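Accueil | Dossiers | Tribunes | Agenda | Ateliers membres | Contact

Tribune

Pour une heure d'entretien inscrite au planning

31 janvier 2019

Dans la plupart des ateliers de robotique que notre association accompagne, la maintenance d'un poste de travail est pensée pour la panne. On dispose d'une procédure d'arrêt, d'un stock de pièces, d'un numéro à composer. Le soin ordinaire, celui que l'on apporte au poste pendant qu'il fonctionne, reste le plus souvent à la discrétion de l'opérateur. La présente tribune défend l'idée qu'il doit être écrit, chiffré et rémunéré comme le reste.

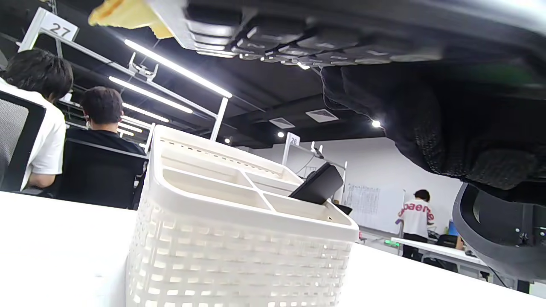
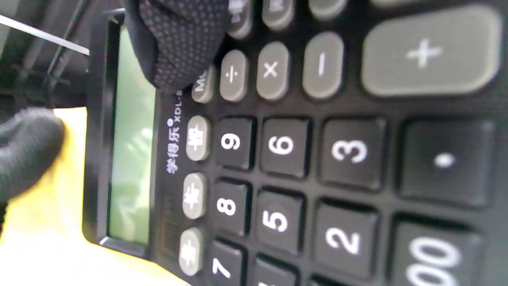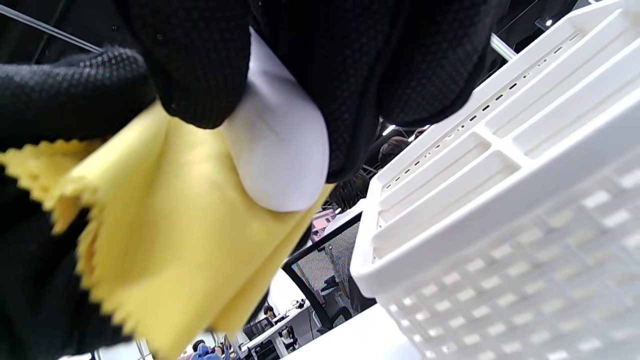
Gants, chiffon jaune, accessoires de bureau : l'ordinaire d'un poste de manipulation.

Le matériel dont il est question est modeste. Une pince tenue à la main, munie d'une caméra, enregistre les gestes qui serviront ensuite à l'apprentissage d'un bras. Autour d'elle, un bureau, des objets courants, de quoi essuyer. Aucune de ces choses ne figure d'ordinaire au registre des immobilisations, et c'est précisément pour cette raison qu'elles échappent au plan d'entretien. Le bras a sa fiche, sa graisse, son échéance. La pince à main a un tiroir.

Or la qualité de ce que produit la cellule dépend d'abord de ces éléments sans fiche. Une trace de doigt sur l'objectif se retrouve dans chaque séquence enregistrée jusqu'au prochain nettoyage. Un patin de préhension encrassé glisse sur le plastique lisse, et l'opérateur compense sans s'en apercevoir, en serrant davantage. Le geste ainsi transmis à la machine est un geste de compensation. Il faudra ensuite des semaines pour comprendre pourquoi le bras écrase ce qu'il devrait poser.

L'atelier Ollenel, qui exploite une cellule de ce type sous le nom de Fudus, a relevé pendant l'exercice écoulé 61 interruptions non programmées. Leur examen a montré que la plus grande part tenait à des causes que l'on qualifierait volontiers de domestiques : optique sale, vis de mâchoire desserrée, câble coincé, objet de travail remis à une mauvaise place. Deux seulement ont exigé l'intervention du fournisseur. Les autres ont été levées par l'équipe, avec une clé et un chiffon.

L'enseignement que nous en tirons est d'ordre administratif. Il convient que le nettoyage de l'optique et des mâchoires soit inscrit au planning au même titre que l'enregistrement, à raison de 60 minutes par semaine et par poste. Il convient également que cette heure soit attribuée nommément, et qu'elle ne puisse être reportée que par décision du responsable de cellule. L'expérience des membres de l'association est constante sur ce point : une heure reportable est une heure perdue.

Le contenu de cette heure se laisse décrire sans difficulté. L'opérateur met la pince hors tension, essuie la lentille avec un tissu non pelucheux réservé à cet usage, puis les surfaces de contact avec un second tissu. Il vérifie le serrage des vis et l'ouverture complète des mâchoires, enregistre une courte séquence de contrôle sur un objet de référence et la compare à celle de la semaine précédente. Il signe. La séquence de contrôle est conservée avec les données de production — et non dans un dossier distinct que personne n'ouvrira.

La question des gants mérite une mention particulière. Plusieurs ateliers les traitent comme une fourniture de bureau, renouvelée quand quelqu'un y songe. Un gant de manipulation fait pourtant partie de la cellule : il modifie l'adhérence, la sensation de l'effort et, pour la caméra, l'apparence même de la main. Changer de modèle au milieu d'une campagne sans le consigner revient à changer d'outil en silence. Nous recommandons que la référence du gant et celle du tissu d'essuyage soient portées sur la feuille de poste.

On nous objectera le coût. Letby, qui fournit les mâchoires de Fudus, propose un contrat d'entretien complet, et certains exploitants jugent plus simple d'y souscrire que de former leurs équipes. Le calcul mérite d'être fait avec prudence. Chez Ollenel, chaque déplacement hors contrat a été facturé 500 euros ; la somme n'est pas négligeable, mais elle pèse peu au regard des journées d'enregistrement qu'il faut écarter lorsqu'un défaut d'optique est découvert tardivement. Or aucun contrat extérieur ne prévoit qu'un technicien passe chaque semaine essuyer une lentille.

Une seconde objection, plus sérieuse, tient aux personnes. Les opérateurs recrutés pour l'enregistrement n'ont pas tous une formation technique et peuvent ressentir l'entretien comme une tâche subalterne ajoutée à la leur. La réponse nous paraît relever de la classification des emplois : dès lors que l'on confie à un salarié la mise en état de la cellule, sa fiche de fonction doit le dire et sa rémunération en tenir compte. L'atelier Begay a engagé cette révision et en présentera le texte aux membres en février.

Nous invitons les exploitants qui tiennent déjà un registre d'entretien courant à nous en communiquer le modèle, même incomplet. Une trame commune sera proposée sur cette base.

À lire également
— Étalonner une caméra de poignet : retour d'atelier
— Registre des pannes : que faut-il y inscrire ?
— Begay révise ses fiches de fonction
— Contrats de maintenance : les clauses à relire
— Agenda des ateliers membres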